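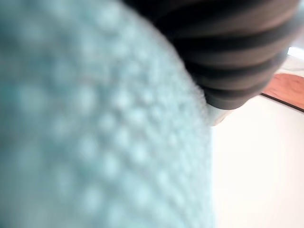 Why can't the country just print more money and give everybody some? Then nobody would be poor. Huguette MacLeod sent us that, and Vernon Fraser wanted to know nearly the same thing: if the bank has a machine for making notes, why does it ever stop?

Grown-ups ask this too. To answer it, you need to know what money is for.

What money does

You can't eat a five-pound note, and it won't keep the rain off. It is useful because the person in the shop will take it and give you something in return. Money is a way of swapping. Before there was money, a farmer who wanted shoes had to find a shoemaker who wanted turnips, on the same day, and agree how many turnips a shoe was worth. With money, the farmer sells the turnips to anyone and pays the shoemaker later.

So the important part is the things you can swap money for. Economists call these goods and services. Goods are things you can own, such as bread, bikes and coats. Services are jobs that people do for you, such as cutting your hair or driving the bus.

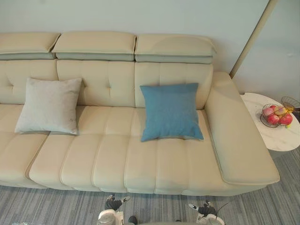 A country is better off when it has more goods and services to share out. Printing notes doesn't bake any bread or cut any hair.

A town called Trellthorpe

Imagine a small town called Trellthorpe. The people there use coins called friesens. On Monday morning the baker has her usual number of loaves, and she sells each one for 2 friesens.

During the night, somebody doubles everyone's money. If you had ten friesens when you went to bed, you have twenty when you wake up. Everybody in Trellthorpe feels rich and goes out to buy more bread.

The baker still has the same flour, the same oven and the same number of loaves. There is a long queue outside, and the bread has run out before half the people have been served. The next day she puts the price up to 3 friesens. The queue is still too long, so she puts it up to 4. She also needs the extra coins herself, as the miller is charging more for flour.

Now people have twice as many coins and bread costs twice as much. They can buy as much bread as they could before, and no more. Anyone who was owed a fixed number of coins has lost out, because those coins now buy less.
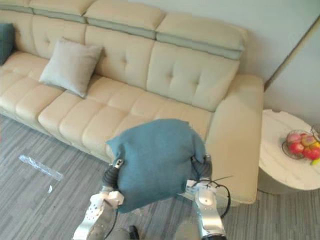

A sofa and cushions are goods.

When prices go up

When most prices in a country go up over time, it is called inflation. It doesn't mean one price going up. If strawberries cost more in December, that is because fewer are growing nearby. Inflation is when prices in general are rising.

Suppose a Trellthorpe school is saving for a climbing frame. It costs £2758. The school takes a year to collect the money, but by then the price is £3000. The climbing frame hasn't got any bigger. The same pounds now buy less than they did, and the school has to find another £242.

A little inflation is normal. Many central banks try to keep it at 2 per cent a year. That means something costing £1 this year would cost £1.02 next year, if its price went up at the same speed as everything else.

Who decides how much money there is?

Most countries have a central bank. You can't open a piggy-bank account there. It looks after the country's money, and it is usually in charge of making the notes. It does print new ones, partly to replace old ones that are torn or worn out.

Most money isn't notes and coins at all. It is numbers in bank accounts. Central banks keep an eye on that as well, mainly by changing interest rates. Interest is the extra you pay when you borrow. If borrowing costs more, people tend to borrow and spend less, and prices usually rise more slowly.

Words to remember

Goods: things people can buy and own.
Services: jobs people do for others.
Inflation: a rise in prices in general.
Central bank: the bank that looks after a country's money.
Interest: the extra paid for borrowing money, or earned by saving it.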